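Refresco de memoria y latencia: notas sobre Bristura

Jan 28, 2019

El servidor Bristura lleva desde mayo ejecutando la misma base de datos con la misma carga, y el tiempo de respuesta ha ido subiendo. El primer sospechoso era la red. No lo era: el tráfico local mostraba idéntica degradación.
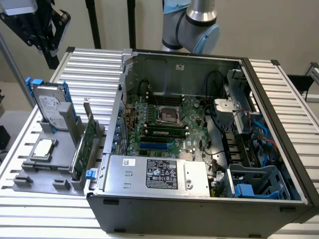
La latencia de una consulta depende de dónde residen los datos en el momento de pedirlos. Si el índice cabe en RAM, el disco apenas interviene; si no cabe, cada fallo de página se paga en milisegundos. En una placa como la de la foto, con un módulo verde en una de las ranuras de memoria, la ampliación es la vía más directa, siempre que el controlador admita la combinación. Nuestro índice ocupa 2768 MB y la caché estaba limitada a 2000 —un valor heredado de la instalación inicial.

Tarek Masri propuso subir el límite a 3000 y repetir las pruebas sin tocar nada más. Los accesos a disco cayeron de inmediato en el registro.
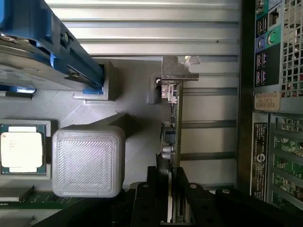
Queda pendiente el comportamiento en escritura. El volcado periódico sigue bloqueando dos tablas, y reducir el intervalo solo reparte la espera. En Tostby el mismo esquema usa un registro secuencial aparte; probaré esa configuración antes de cambiar el esquema. Los ficheros de parámetros están en el repositorio, en la rama trollville.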